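Fimercombe, Aug 14, 2026 – Neretti, the interiors firm that has spent years telling people to paint everything the same shade of putty, has changed its mind. Its new collection, Modlow, is for small rooms and the people who have given up apologising for them.

The collection has 34 tile patterns, 8 door colours and one wood-grain surface finish, which took longer to agree on than all the tiles put together.
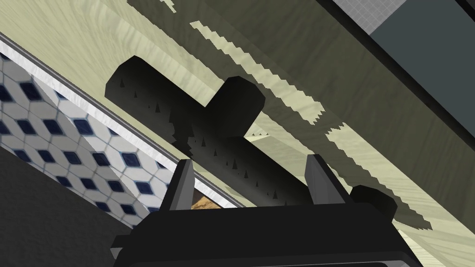 Dark against pale: a T-shaped cylindrical piece on a light wood-grain surface.

Modlow began with a survey of 800 households in and near Fimercombe. Asked what they wanted from a hallway, 64 per cent said "more of it". Neretti cannot supply more hallway. It can supply something better to look at while you hunt for your keys.

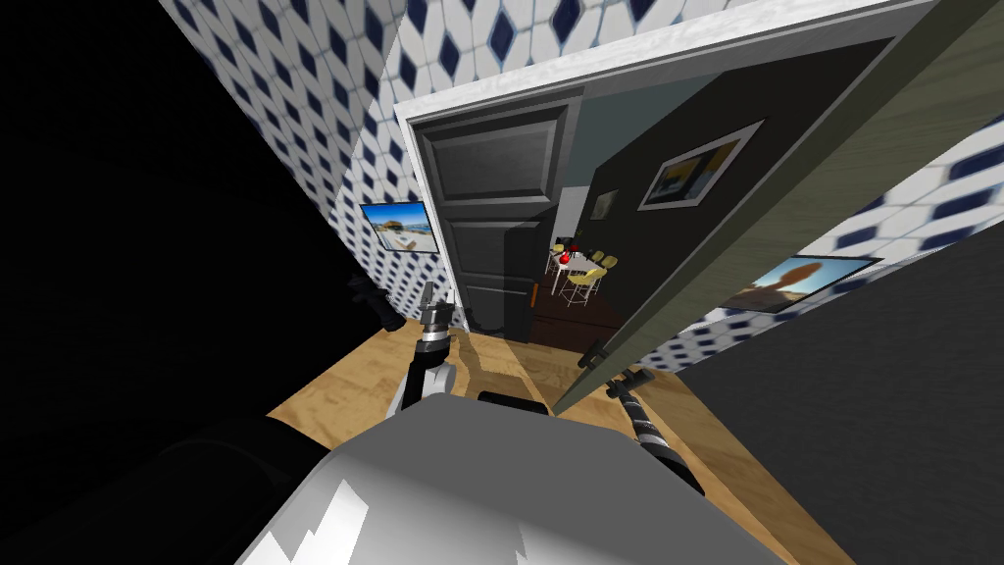 Floors in the range are kept plain, on the grounds that a busy wall and a busy floor will sooner or later fall out. Buyers who want both may still have both – the showroom staff have been asked not to sigh.

Doors are sold by the leaf, so a pair need not match. Neretti's own fitters raised doubts about this and were overruled.
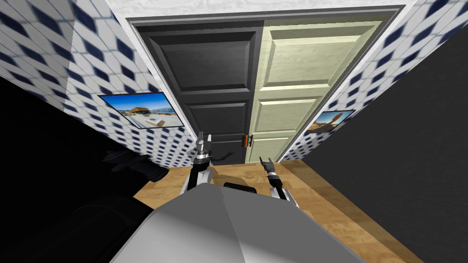
Odd couple: charcoal and pale greenish-cream leaves, with a small orange handle.

Handles come from Aaltonen, a family workshop that makes them in small batches and answers the telephone when it feels like it. Orders placed before the end of August should arrive in September.
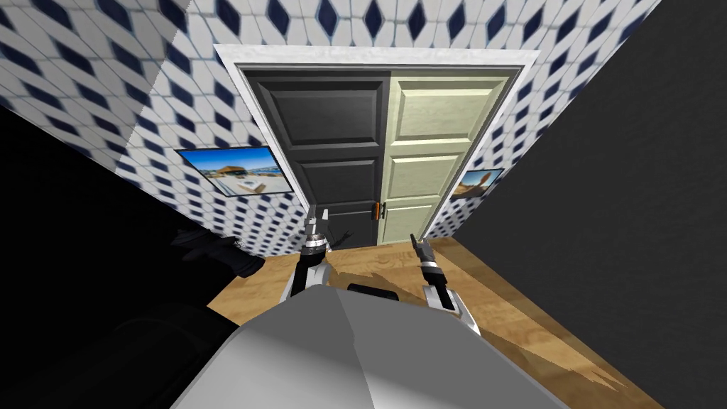 Visiting the showroom

Modlow is on display at Neretti's Fimercombe showroom from today. Entry is free and tile samples may be borrowed for a fortnight. Please bring back the ones you borrowed last year.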